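Why one small-company desk stopped chasing rights issues

Shareholders in Endis, the packaging and dispensing group, have until the end of the month to decide whether to take up their entitlement in the company's rights issue. The terms are three new shares for every 17 held, at a discount to the last close before the announcement. For many private investors it will be the first such offer they have had to think about in years.

We spoke to a portfolio manager at Perkcombe, a firm that runs money in smaller listed companies and has held Endis through two earlier capital raises. The manager agreed to talk on condition of not being named, in line with the firm's policy on current holdings. The conversation took place by phone and was followed by an exchange of emails on the arithmetic.

The discount is not a gift

The first point the manager wanted to make was about price. A rights issue at a discount looks like a cheap way to buy more stock, and brokers' emails tend to present it that way. "The discount is a transfer from the old share to the new right," the manager said. "If you own both, you have what you had before. If you let the right lapse and get nothing for it, you have less."

The figure to work out is the theoretical ex-rights price. It is the value of the old holding plus the cash paid in, divided by the new total number of shares. Once the stock trades without the entitlement, its price should move toward that number, all else equal. The gap between that number and the subscription price is what each right is worth on paper.

"People see the share drop on the ex-date and think the market hated the deal," the manager said. "Part of that drop is mechanical. You have to take it out before you can say anything about sentiment, and very few of the comments I read do that."

Asked whether the size of the discount tells an investor anything, the manager was cautious. A deep discount makes it more likely that holders will subscribe, and it lowers the risk carried by the underwriter. It can also mean the board had little confidence that the issue would clear at a tighter price. "You can't separate those two from outside. I look at the underwriting fee instead. If the discount is deep and the fee is still high, someone was worried."

Where the cash goes

Perkcombe sorts capital raises by use of proceeds before it looks at terms. The manager described the sorting as crude. Money raised to repay debt goes in one pile, money for a purchase goes in another, and money for capacity goes in the last. Offers that mix them are treated as debt repayment until the company shows otherwise.

Endis has said its proceeds will go mainly to capacity at its Wistberg site, with the balance held against the revolving credit line. The manager puts it in the debt pile for now. "They may well spend it at Wistberg. But the line is drawn, it comes up for renewal in November, and the lenders will have had a view on this raise. I would want to see the capital spending show up in the cash flow statement before I moved it."

On the case for the site, the manager had more to say. Packaging lines for short runs of small containers have been hard to automate, the argument goes, and customers pay more per unit for them. The margin on that work is higher than on bulk orders but it moves around a good deal. A single customer changing its order pattern can alter a half-year result.

"The company talks about utilization as though it were one number. I'd like it split by run length. A line that is busy with changeovers is not earning in the same way as a line that is busy filling." The manager has put this request to the company's investor relations team and was told it would be considered for the next annual report. 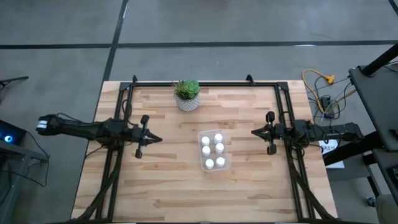

What a holder can do

There are four basic choices, and the manager went through them in order. A holder can pay for all the new shares, sell all the rights, sell enough rights to fund the purchase of the remainder, or do nothing.

Take a holder with 800 shares. On terms of three for 17, the entitlement comes to 141 new shares, with the fraction dropped. Paying in full keeps the percentage holding where it was, apart from rounding. Selling every right keeps the share count at 800 and brings in cash, while the percentage stake falls.

The middle route is sometimes called tail swallowing. The holder sells some rights in the market and uses the proceeds to take up the others, so that no new money goes in. "It's the one I'd look at if I liked the company but already had enough of it," the manager said. "Check the dealing charge first. On a small holding the commission can eat the whole exercise."

Doing nothing has results that depend on the prospectus. In some issues the underwriter sells the unclaimed shares and passes any surplus over the subscription price back to the holder. In others there is no such step. The manager's advice was to read that paragraph before anything else – it is usually near the back.

Deadlines cause more losses than judgment does, in the manager's experience. Shares held through a platform are subject to the platform's own cutoff, which can fall several days ahead of the company's. Rights stop trading before the last date for payment as well.

Dilution and the longer record

Perkcombe reviewed its own record of taking part in capital raises last year. The review covered 605 entries in the desk's dealing log. The manager would not give returns but did describe the change that came out of it. The desk used to subscribe in full by default. It now treats each issue as a new purchase and asks whether it would buy that quantity at the ex-rights price with no prior holding.

"If the answer is no, we sell the rights. We used to worry about being diluted. Dilution of your percentage matters if you want a vote that counts. For a holder our size it's the value per share that I care about, and that depends on what they earn on the new cash."

Duda, which competes with Endis in closures, raised equity on similar terms in the last cycle and took longer than planned to put the money to work. The manager sees that as the main risk here too – a larger share count against earnings that arrive late.

Perkcombe had not made its final decision on Endis when we spoke. The manager expects to take up part of the entitlement and sell the rest before the rights stop trading.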